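3. How people learned to pipette, and from whom

3.1 The bench as a place of apprenticeship

Anyone who has spent time in a teaching laboratory will know that the written protocol and the thing people do with their hands are cousins at best. We came to this study with a fondness for that gap, and we should admit it at the start of the section, because it shaped the questions we asked. Our interest was in how small habits of liquid handling get passed along from one person to the next, and in how people remember the person who first showed them. The survey went out on 10/17/22 to 200 current and former bench workers in the Kerkton district, most of them in food testing, water quality, and college teaching labs, and the interviews followed over the next several weeks.

We had expected people to talk about accuracy, and they did, a little. Mostly they talked about their teachers. One respondent could still describe the exact way her first supervisor let the plunger come up, slowly, as though she were setting down a sleeping baby. Another had kept the habit of wetting a new tip three times before the first real transfer and had no idea where the number came from, only that the woman at the next bench did it and that it had seemed rude to do it differently (he has since taught it to everyone who worked under him, which must be a fair number of people by now).

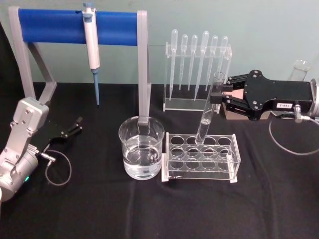 Habits of this kind traveled in families. When we asked respondents to name the person who taught them, and then wrote to that person where we could, the same gestures turned up two and even three generations back. The pre-wetting habit was the sturdiest of the lot. Touching the tip against the side wall of the vessel after dispensing came next, and there the accounts split rather charmingly into people who touched once and people who drew the tip up the wall in a short stroke, each side quite sure that the other had been badly brought up.

3.2 Coding the accounts

The interviews were transcribed in full and read by both authors. From them we drew 2,728 separate statements about technique, by which we mean any stretch of talk in which a person described a movement, a position, a timing, or a rule of thumb. Each statement was given one code for its subject and a second for its stated source: a named teacher, a book or leaflet, the speaker's own trial and error, or no source at all. Where we disagreed we talked it over, and a good many of those talks were more useful than the codes that came out of them.

Storage deserves a word here, as it gave us more trouble than any other subject. We had not planned a code for it. People kept bringing it up anyway, and with some heat: whether a pipette should ever be laid flat, whether the tip should come off between samples or only at the end of a run, whether it mattered which way the scale faced. In the end we gave it a code of its own and went back through the transcripts from the beginning, which took most of January and a great deal of tea.

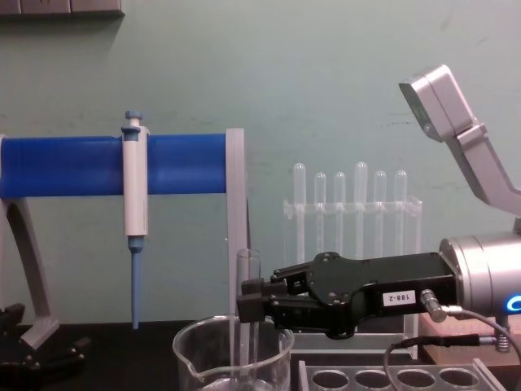

Figure 1. Single-channel pipette hung upright from the bar of a stand, tip downward.

The upright position was the one rule on which nearly all our older respondents agreed. Their reason was always the same, that liquid can run back into the barrel of a pipette laid on its side, and they gave it in nearly the same words. Younger respondents followed the rule just as faithfully but were much less likely to give a reason. Several said simply that a pipette "lives" on its stand. We found this turn of phrase in three unconnected workplaces and would dearly like to know how old it is.

3.3 Books, leaflets, and the sheet by the sink

Printed sources played a smaller part than we had supposed. Some 60 of our respondents could name a book or leaflet they had learned from, and fewer still had one to hand. The Pietrzak handbook, a spiral-bound course reader that went around the district's colleges for years, was remembered warmly, though chiefly for its drawings of hands. The Driko training leaflet was remembered less warmly. Its advice to keep the thumb straight was quoted to us again and again by people who had tried it for a morning and gone back to doing what they did before.

What did last was the homemade sheet. In workplace after workplace we were told of a single page, typed or handwritten, taped near the sink or inside a cupboard door, which set out the local way of doing things. These sheets were copied, corrected in pen, and copied again with the corrections typed in. We were lent 50 of them, and they are a delight to read. One begins with a firm instruction about breathing out. Another, from the Grotulico water laboratory, has had its fourth step crossed out and restored so many times that the final version carries it twice.

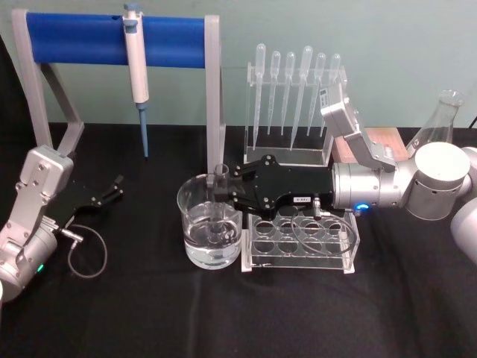
Figure 2. Bench with pipette stand at rear left; black table covering.

We compared the sheets with the interviews from the same workplaces and found that they agreed on order far more often than on manner. A sheet will tell the newcomer what to do first and what to do next. It seldom says how slowly to do it, or how deep to hold the tip below the surface, and it was exactly on those points that people fell back on the memory of a teacher. We take this as fair support for our view that tempo is learned by standing next to somebody. A new worker who started during a quiet spell, with a patient colleague at her elbow, tended to describe her own pace as unhurried many years afterward. Those who had started in a rush said so, usually with a laugh, and several added that they had never quite slowed down.

3.4 What respondents made of our reading

Before settling the codes we sent a short draft of this section back to everyone we had interviewed and asked for objections. We were glad of the ones we got. Most concerned details: a supervisor's initials, the year a bench was moved, a sheet we had credited to the wrong building. A few went deeper and questioned whether we had been too quick to put everything down to teachers.
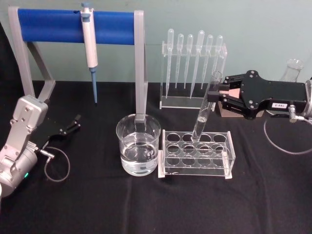

Seren Gape wrote back that we had made the learners sound far too obedient. In her view people pick their teachers after the fact: they try five or six ways of doing a thing, keep the one that suits their hands, and then remember whoever happened to do it that way too. She had named Preben Þórarinsdóttir as her own teacher without a second thought, and only on reading the draft did it occur to her that the two of them had shared a bench for less than a month.

We have thought about this objection a good deal, and we cannot rule it out. Recollections gathered years after the event will always favor a tidy line of descent, and a person asked to name a teacher will usually oblige. We did look again at the pairs where teacher and learner had been interviewed separately. In most of them the teacher described the shared gesture before we had mentioned it, which is some comfort, though it does not tell us which of several possible teachers did the teaching. The statements in which no source was given may be the more honest ones, and we return to them in Section 4, along with the matter of left-handed learners, who had almost all been taught by right-handed people and had a good many things to say about it.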